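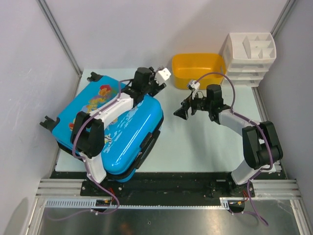 Chapter 5
Packing a Small Suitcase

A child's suitcase is a wonderful place to start learning about space! Lay a hard-shell case on its side and find the dark seam where the two halves meet – each half is a container of its own, with its own depth and corners. In this chapter you will plan a trip to Trercombe, sort 30 items by size, and decide what goes in first. Bring socks. They fit into gaps that nothing else can fill, and you'll need them for Activity 7.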